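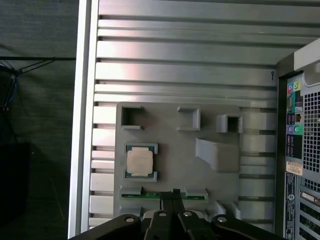 Bistthorpe Bench Gallery: Tower Case Interior

Work area inside the open computer tower, viewed from above. A flat grey plate is mounted against the ribbed metal of the case, with the processor seated in a recess on its left side. Green substrate and gold contact dots are visible past the heat spreader.

This page covers layout 2 of the Bistthorpe bench series, posted Thursday, November 28, 2024. The plate was drawn by Marianna Sowa and revised in August - the earlier version had no ramp block. Bench reference is 1767.

Plate notes
Holders: three, in a row across the upper part. The middle one is slightly wider and has a shallow recess.
Ramp block: right side, below the third holder. Smooth top, squared front face.
Finish: matte grey, slightly textured.

Corrections to Eugeniusz Kalinowski, bench 5.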